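The Siliņa Basket – Stuvmont

October 22, 2021
By Triin Vanags

Print this page | E-mail this page
14 shares | 3 comments

Item 2208. One basket, rectangular, open at the top. We have sold it for long enough to know that it needs very little introduction, and we are going to introduce it anyway, at length.

The Siliņa is the middle child of our woven range. The small one gets bought as a gift and the big one gets bought for firewood, and the Siliņa gets bought by people who have looked at a shelf full of remote controls, dog brushes, batteries and one glove, and decided that something has to be done before the in-laws arrive. It won't sort any of it. It will hold all of it in one place with a rim around the outside, and from the doorway that passes for order.

It's made of wicker, woven thick. If you were hoping for the fine, papery kind that sheds on a black sweater, you want the Reltard, which we still stock and about which we still get letters. The Siliņa has a braided rim, rolled over at the top, and this is the part you grab when you lift it. There are no handles. We had handles on an earlier version, and customers told us they caught on the shelf above. We took them off, and other customers wrote in to ask where they had gone. Both groups have our sympathy.

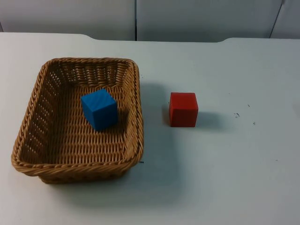

Toys are what most of you end up keeping in it, whatever you told yourselves at the checkout. Blocks, animals, train track, the plastic food that belongs to a kitchen you gave away two years ago. The sides are low enough to make tossing things in a reasonable game, and a reasonable game is the only method of tidying up that has ever worked on my own two. Expect results along the lines of blue cube in the basket, red cube on the table beside it. I have come to regard this as a good evening. The small gaps between the strands in the side walls let a bit of light through, and the floor has a denser weave than the walls, so blocks of that sort stay put. Beads are another matter. If your household runs to beads, put a cloth in the bottom or buy a tin.

For anything that leaks, also buy a tin.

What it's good for

Blocks and bigger toys. Rolled hand towels. Mail you intend to open. Onions, though not for months at a time. Knitting, if you don't mind a needle poking out through the side now and then – some people find this charming, and they can have mine. Cats are not on the official list, but returns that come back full of gray fur suggest the cats have their own list.

What it's less good for

Laundry for more than one person. Rice. Anything you plan to carry down stairs in the dark. It isn't meant to be stacked either, although three of them in a pile will stand up long enough for you to feel clever.

Care

Shake it out over the sink, or out a window if you get along with the people downstairs. A dry brush will get most of the crumbs from the weave, and a damp cloth deals with the rest. Let it dry fully before you fill it again. Don't put it in the dishwasher. We wouldn't mention it, but we have had the phone call. If a strand works loose, tuck the end back under its neighbor and leave it alone. Do not pull it to see where it goes.

Color

Tan-brown. The shade differs from one basket to the next and we can't pick one out for you, so please don't send paint chips.

Price and ordering

The Siliņa is $40. A pair is $87 with the Harnance cotton liners, which are sold only in pairs and come off for washing. Liner sets ordered on their own are item 3974. They tie at the corners with a bow, and the bow will come undone, and you will stop retying it by February.

Baskets ship one to a box, in a box a good deal larger than the basket. Returns are accepted within the usual period, empty please. We have so far mailed back a pacifier, a set of house keys and most of a jigsaw puzzle, and the postage on the puzzle was not small.

Print this page | E-mail this page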